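4.2 Changes in room preparation work

Before the Zelley system was brought in at Flustance, the 35 housekeeping staff planned their own rounds. They now receive a task list each morning, and part of their shift goes to checking rooms in simulation before a robot is sent to the floor. Figure 3 gives two views from one such simulated room.

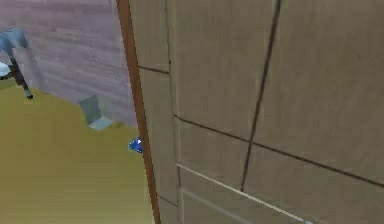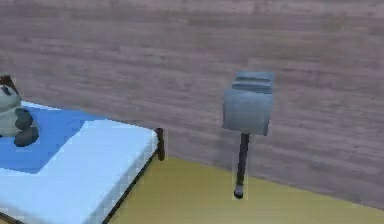

Figure 3. Simulated room, rendered views. First: close to a tan paneled surface. Second: bed with blue blanket, and floor lamp.

Staff with long service found the checking tiring at first. Slavica Hodžić, a shift lead, told us that she walked less but had fewer chances to talk with coworkers. Of the 44 comments on workload we coded, most raised the same point.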